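About Prustell

Prustell builds and supports picking cells for small warehouses. A cell is one robot arm, a bench, a length of roller conveyor and the software that ties them to your stock system. We sell it as a kit, and we also hire it out by the month.

The company was started by Miyuki Yagi in Erkemville, after several years running a packing floor for a mail-order parts business. The equipment on offer then was built for sites far larger than hers. The first Prustell cell went to work in September of the following year.

Our current kit is the Skivetti. It handles cartons and small plastic boxes, and it is sold in two bench lengths. Before an order is confirmed we ask you to send us a selection of your own goods. We run them at our workshop and send back a written report, including the items the arm could not pick. If too many fail, we will tell you the kit is not right for you.

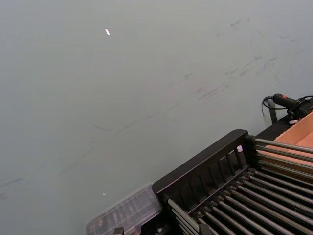 Trials are run by the same people who install the cells and answer the phone afterwards. There are 5 of us on the technical side. Each trial is logged pick by pick, and you get the log whether you buy or not. In our last full year we logged 1,671 hours of trial running for customers.

The price of the kit covers delivery, fitting and two days of training for your staff. It does not cover changes to your racking or your network, and we would rather you knew that early. Spare parts are kept in Erkemville and orders received before noon go out the same day.

Sasaki is our support plan. It includes a yearly service visit, software updates and a loan arm if yours has to come back to us. Hire customers have it as part of their monthly fee.

Visits to the workshop are by appointment. Please bring samples of what you pack, with a note of the weights if you have them.

Page last updated March 13, 2020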